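Preparing a Phone for Return or Donation

Kahsay College, Office of Equipment Services
Page maintained by Ruan Baloyi

Staff and students who were issued a phone by the College must return it when their appointment or enrollment ends. The same steps apply to anyone giving a personal phone to the Flenorness reuse program, which passes working phones to incoming students. Please complete the steps in the order given. A phone that arrives locked or still signed in to a personal account cannot be accepted and will be handed back.

Before you begin

Set aside an hour, most of which is spent waiting for the backup to finish. You will need the phone, its charger, a reliable wireless connection, and the password for the account used on the phone. If you have forgotten the password, reset it first. The Equipment Services desk cannot reset passwords for personal accounts.

Charge the phone to at least 70 percent and leave it plugged in. Some phones will not start a full erase on a low battery.

Step 1. Back up what you want to keep

Open the settings menu and look for the backup option, which is usually listed under your name or under System. Start a backup manually even if automatic backups are turned on. Automatic backups may leave out recent photos, voice recordings, and messages stored in separate apps.

When the backup has finished, check it from another device. Sign in on a computer and confirm that your latest photos and contacts are there. Text messages are harder to check this way. If you need a particular conversation for your records, save it as screenshots and send them to yourself.

College files should be moved to your department's shared folder. Do not copy them to a personal account. Supervisors who are unsure which files belong to the College may write to Jamshid Ghasemi in Records before the phone is erased.

Step 2. Move your sign-in codes

Many people use their phone to approve sign-ins for banking, email, and College systems. These approvals do not always transfer with a backup. On your new phone, install the same authentication app and add each account to it. Then sign in once to each account using the new phone. Keep the old phone until every account has been tested.

If you do not have a new phone yet, print the recovery codes for each account and store them in a safe place.

Step 3. Remove the case, cards, and attachments

Take off the case, any ring or stand, and any wallet sleeve. To remove a fitted case, begin at a corner near the camera and ease the rim outward with your thumb. Work along one long side before lifting the phone out. Do not use a knife or a metal tool, which can chip the edge of the screen.

Cases are accepted separately, in any color and for any model, provided they are not cracked or torn. Do not put the phone back into the case for drop-off. Staff must be able to read the markings on the back of the phone.
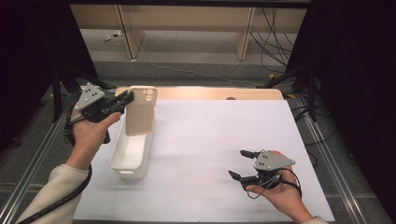
A beige phone case upright in a white plastic bin.

Next, remove the SIM card. Use the small pin that came with the phone, or a straightened paper clip, and press gently into the hole beside the tray. College SIM cards are to be returned in the envelope provided with the Wevitz form. Personal SIM cards and memory cards should be kept. Phones that use an electronic SIM have no tray to open; the plan is removed through the settings menu or by calling the carrier.

Step 4. Clean the case

Rinse a plastic or silicone case under lukewarm water with a drop of dish soap. A soft toothbrush is useful along the rim and around the camera openings, where dust and lint collect. Leather and fabric cases should be wiped with a barely damp cloth and kept away from running water. 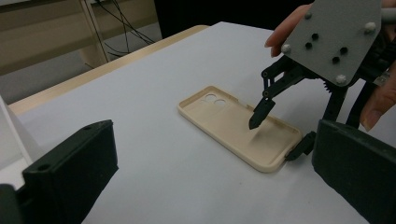 Rinse off all of the soap and leave the case to dry at room temperature. Allow at least 20 minutes, and longer if water remains in the corners. Hair dryers and radiators should be avoided, as heat can warp a thin case so that it no longer fits. Yellowing on clear cases is a change in the material and will not wash out.

Step 5. Sign out and erase the phone

Sign out of the main account on the phone. This step also turns off the lock that ties the phone to its owner, and it is the step most often missed. You will be asked for your password. Wait for the confirmation before going on.

Unpair any watch, earphones, or car system. Then open the reset menu and choose the option that erases all content and settings. A reset that clears only network settings or the home screen layout is not enough.

The phone will restart, sometimes more than once. When the welcome screen appears in its original state — usually with a greeting or a request to choose a language — the erase is complete. Do not continue past this screen. Turn the phone off.

Step 6. Clean the phone

Unplug the phone and wipe it with a soft, lint-free cloth, slightly dampened if needed. Do not spray liquid onto the phone, and keep moisture away from the charging port and speaker openings. Lint in the charging port can be loosened with a dry wooden toothpick. If it does not come free easily, leave it.
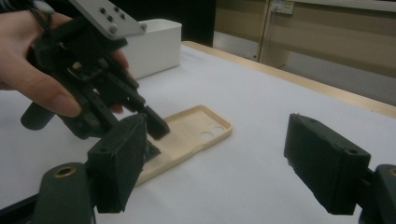

A gripper being guided down toward the tabletop.

Cracked screens should be covered with clear packing tape before transport. A swollen battery is a safety hazard. If the back or the screen has begun to lift, do not charge or mail the phone. Call the desk for instructions.

Step 7. Complete the Wevitz form

The Wevitz form records the model, the serial number, and the condition of the phone. The serial number can be found in the settings menu, so it is best copied down before the phone is erased. It may also be printed on the original box. Describe any damage plainly. Damage does not prevent a phone from being accepted, and there is no charge for ordinary wear.

Sign the form and keep the lower half as your receipt. Forms without a signature will be held until the owner can be reached.

Step 8. Pack the items

Place the phone in a padded Plorkovetti mailer, available free of charge at the front desk. Put the charger and cable in a separate bag so that the metal ends do not scratch the screen. Cases go in loose, with nothing inside them. Fold the completed form once and place it on top.

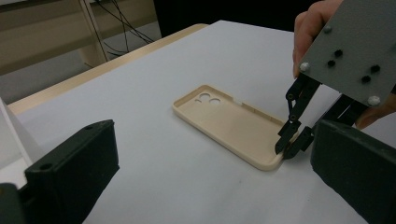
Step 9. Deliver the items

Bring the mailer to Room 71 before 4:00 p.m. The desk closes for inventory during June, when items may be left with building reception instead. Those who have already moved away may request a prepaid label by email.

A confirmation is sent within 3 business days of receipt. If you do not receive one, contact Equipment Services and quote the number on your half of the form.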